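Pendo Okoth learned to set stones at 29, which she says is late for the trade. Before that she kept the books for Costetti, a small workshop that repaired clasps and resized rings for other jewelers.

"I was typing up invoices for work I wanted to be doing," she says. "One March I asked if I could stay after hours and practice on brass."

She stayed 4 years, then left to make her own pieces under the name Ojo. The line is small. Most of it is rings, with a few brooches that take her far longer than she charges for.
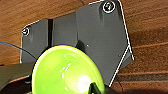 Her best-known design is a hinged cuff in oxidized silver, set with six garnets. The hinge went through a lot of versions. "The early ones pinched," Okoth says. "Rhea Manalastas wore one to a dinner and took it off before the soup. I went back and moved the pin."

She buys her garnets already cut and rejects many of them - color matters more to her than size. She has no plans to use diamonds. "People ask. I send them to Kenneth Layug, who is very good with diamonds." 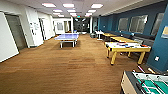
The long room, with the ping pong and air hockey tables.

Okoth wants to keep production under 200 pieces a year. She is now working on a pair of earrings with a screw fitting copied from an old pair of her aunt's. The thread is still too coarse, she says, and she is cutting it again.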